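Skordale (software)

3 min read

Skordale is a software package for turning recordings from hand-held grippers into training data for robot control policies. It was written by Rasha Mahasneh and Aurora Moreira as a replacement for Tonder, an older set of scripts that handled only rigid objects. The package covers time alignment, camera tracking, finger-width estimation and export. It does not train policies.

Input is a wide-angle video stream and, when present, inertial data. The tracker first builds a map of the room from fixed features such as window frames, wall seams and light fixtures. It then recovers the path of the gripper through that map. Parts of the tool that stay in view are masked out before matching, as they would otherwise be read as a static background.
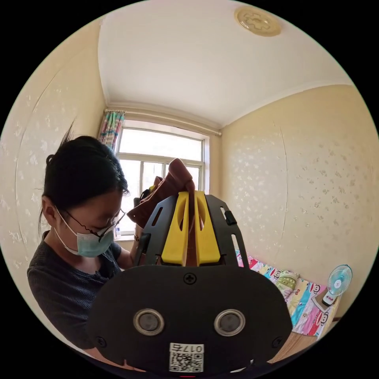
Cloth remains the hardest class of object for the pipeline. A folded edge can hide a fingertip, and the width between the fingers says little about how much material is held. Skordale therefore stores a grip state next to the width value, with a confidence score for each sample. Samples below the threshold are kept in the file but flagged, and the exporter skips them by default.

Hands and forearms are segmented in a separate pass. Early releases treated a moving arm as part of the map, which caused the estimated path to drift in small rooms. The fix, released in July, rejects features on people before the map is built – it also made the first pass slower.

Export writes one episode per file, resampled to 5 Hz for planning or left at the source rate for low-level control. Episodes shorter than 300 samples at the source rate are merged or dropped, depending on a setting. A viewer named Gillies plays back the path beside the video and is the usual tool for finding bad alignment.

Known limits include bright windows, which wash out features on the far wall, and repeated wallpaper patterns, which can produce false matches. Mirrors are not handled.

See also: Tonder; Gillies; Visual odometry; Imitation learning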